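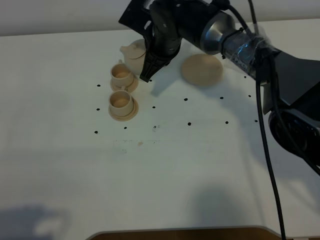

4.2 Teegeschirr eindecken

Kategorie: Anleitungen > Tischgeschirr
Redaktion: Anum Awan, 03/10/2025
3 Kommentare | 729-mal geteilt

Dieser Abschnitt regelt das Eindecken des kleinen Teeservice Vondell für zwei Gedecke. Die Tischfläche ist vorab mit einem fusselfreien Tuch abzuwischen.

1. Die Kanne mit aufgelegtem Deckel an der hinteren Tischseite abstellen. Die Tülle zeigt nach links.

2. Beide Untertassen vor der Kanne hintereinander anordnen. Die Ränder dürfen sich nicht berühren.

3. Je eine Tasse auf jede Untertasse stellen. Die Henkel weisen nach rechts; ein leichter Versatz nach oben oder unten ist zulässig.

4. Die runde Scheibe rechts neben dem Geschirr flach auflegen. Sie ist etwas größer als die Untertassen und darf nicht mit diesen verwechselt werden.

Hinweis: Der dunklere Farbton im Inneren der Tassen stellt keinen Mangel dar.

Achtung: Die Kanne beim Umsetzen stets am Körper fassen. Der Deckel ist nicht befestigt und kann beim Kippen herausfallen.

5. Zum Abräumen zuerst die Tassen, danach die Untertassen und zuletzt die Kanne entnehmen. Die Aufbewahrung erfolgt im Einsatz Collico, siehe Abschnitt 4.3.

Fehlende Einzelteile sind Haris Lodhi, Ausstattung Hundumex, schriftlich zu melden.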